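The Robot at the Back of the Workshop

On a Saturday morning the shared workshop in Clidthorpe smells of cut pine and toast. Somebody is always sanding. Past the lathe and the shelf of half-mended radios, on a bench that used to hold nothing but paint tins, a robot arm is learning to tidy up after the people who built it.

I had come to write about the building, an old seed merchant's with a lovely roof, and I ended up staying for the arm until they turned the lights off. It's wonderful! It has the reach of a tall child and the manners of a slightly nervous waiter, and the group that meets around it has been working on it, on and off, since January.

They call the project Cekow, a name that began as a typing mistake in a file and stuck. The joints are printed on the workshop's own machine, a patient old thing that takes most of a night over a single shoulder piece. The forearm is aluminium tube. The gripper has had 6 versions, and the early ones hang on a nail by the door, including a two-fingered affair in orange plastic that could crush a paper cup and do very little else.

What I hadn't expected was how much of the work would be about cloth. Blocks are easy, the group told me, and so are mugs once you've sorted out the handle. A block is the same shape wherever you put it down. Cloth has a new shape every time you let go of it, and the arm has to find a ridge worth pinching before it can do anything useful. So the present job is picking up soft things from a flat surface and dropping them in a tray, and the whole club has become rather expert in the ways a piece of fabric can slump. 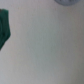
Clidthorpe Shared Workshop, Robotics and Making Club

The small camera down at the wrist gives the arm a view that takes a while to get used to. Everything is close, blurred and seen from straight overhead. Dark green fabric bulges in from one side with its folds gone nearly black, there's a slice of something round and blue-grey at the top, and the rest is pale surface with very little to get hold of. I spent ages watching this sort of thing on the monitor. You start to think like the arm after a bit, hunting along the creases for a good place to grab.

The camera was a late addition. For the first couple of months there was only one, fixed to a lamp bracket overhead, and the gripper would sail down with great confidence and close on thin air a finger's width from where it ought to be. Moving a second camera to the wrist meant rerouting all the cable through the elbow, a job that took 3 evenings and a good deal of muttering. It also meant a new wrist plate. The first plate flexed, the second fouled the gripper motor, and the one on there now was cut from a scrap of an old drawer front (you can still see where the handle went).

The software side is called Plundent and lives on a second-hand desktop under the bench. I won't pretend I followed all of it. One person guides the arm by hand through a pick, the computer records what the cameras and joints are doing, and then somebody rumples the cloth and they go again. They aim for 128 goes at each kind of object before they try letting the arm work alone. It sounds dull and it's oddly companionable, a bit like shelling peas. People chat, swap over, make tea, come back.

And then they press the button, and everybody goes quiet. On the day I was there the arm hovered over a folded duster for what felt like an age, dipped, pinched the corner and lifted it clear. There was a proper cheer. The next try it picked up a fold of its own cable sleeve and had to be stopped, and there was a cheer for that as well.

Money is tight, as it is in any place like this. The motors were bought in pairs over the winter, and the power supply came from a dismantled sign at Bataineh, the carpet shop on the corner, which was being thrown out anyway. The fan on it is noisy and there's talk of a quieter one. There's also talk of a second arm, so that one can hold a cloth while the other folds it, though the bench would need to be about twice as long and the lathe people have views on that.

If you fancy a look, the door is open on Saturday from ten. Wear something you don't mind getting sawdust on, and bring an old tea towel if you've got one spare. They're after stripes next.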